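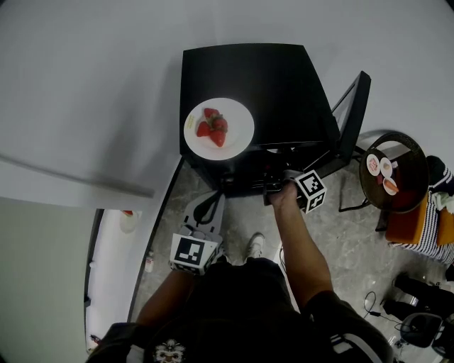 Strawberries on a white plate.

In defence of doing nothing at the weekend

Posted 2026-08-15 by Waqas Swati

Every Monday morning in our office somebody asks what I got up to at the weekend, and every Monday I lie. I say I pottered about, or caught up on a few things. What I did was sit in a chair, get up to put the bins out, and go back to the chair. I had a perfectly good time.

The person who asks is usually Deming Long, and he asks so that I will ask him back. Deming has been paddleboarding. Deming has been to a smoked cheese festival in Trunville, where he queued for two hours and came home with a tea towel. He tells me this with grey skin and red eyes, holding his coffee in both hands, and I am supposed to feel that he has lived and I have not.

I think he is wrong, and I think most people who fill their weekends up like this know they are wrong by Sunday lunchtime, when they are looking for somewhere to park.

I used to do it too. A few years ago I downloaded an app called Druvo, which suggests activities near you and gives you points for turning up. I had 938 points when I deleted it. I got them by going to an axe-throwing evening, a talk on canals, a morning of wild swimming that I left early, and a great many markets selling candles. I remember the canals talk because the chairs were comfortable. The points could be swapped for money off more activities, so the prize for being tired was a cheaper way to get more tired.

What bothers me is how far it has spread. Rest used to be what you did when you had finished. Now it has to be booked. A place called Faleck opened at the end of our road in October and it sells relaxation by the hour. You lie on a mat in a dim room while a recording of rain plays. It rains outside most of the week and I have a floor at home. I did go once – my sister gave me a voucher – and I spent the hour worrying that my stomach would make a noise.

I accept that some people like being busy. My sister is one of them, and she is cheerful and sleeps well and I have no quarrel with her. But she doesn't photograph it and she doesn't ask me on Monday. She just goes off up a hill and comes back down when she's ready.
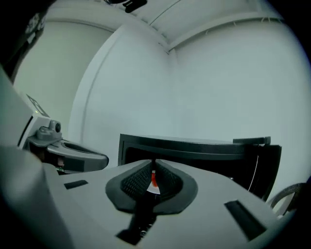 The case against having a story

The usual argument is that you will regret it later. You will be old and you will wish you had said yes to more things. I have asked old people about this. My neighbour Mrs Ahmadpour has lived next door for 21 years and she says what she regrets is a caravan holiday and a perm. She spends most afternoons by her front window with a biscuit and seems to me to have got life in good order.

There is also the matter of money. A day out for a family now costs more than a week's food, and a good part of that goes on parking, sandwiches and a plastic thing with a light in it. Sitting at home costs very little. If you want a sandwich you can make one, and it will have butter right up to the edges.

I am not asking anyone to join in. Next Monday, when Deming asks, I am going to tell him the truth, which is that I was in bed by 10 on both nights and watched half a programme about bridges. He will probably feel sorry for me. Then he will have to tell me about the zip wire.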